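Old office computers and what is inside them

Since September I have been taking apart the old desktop computers from our office in Dallwood. The company bought new ones, and my colleague Dagný Dalsgaard asked if somebody wanted to look through the old ones before they go to recycling. I said yes very quickly, maybe too quickly, and my wife has still not forgiven me for the boxes in the hallway.

I am not a technician. My job is translation, and before this autumn I had opened a computer only one time in my life, to put in more memory. So please read this as notes from a beginner who likes to be careful with small screws. 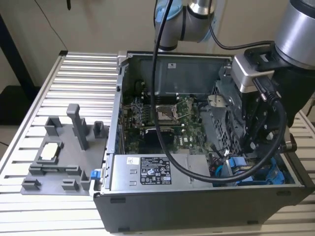 The processor was the part I was most afraid of. My friend Lertchai Khamphan told me to do it slowly, hold the chip only by its edges and put it directly in a small plastic case. An empty socket looks very naked with the metal bracket standing up like that, and I learned to close the bracket again and put a cover on, so that a screwdriver does not fall on the contacts. The power supply I do not open at all. I take it out as one piece and I keep the label readable - the recycling center at Hedegaard wants to know the type.

The memory goes in one box and the hard drives in another. The drives I give back to Dagný, and she decides what happens with them.

Three computers are still waiting. If somebody has a good method for old thermal paste, please write to me, because my cotton sticks leave hair everywhere.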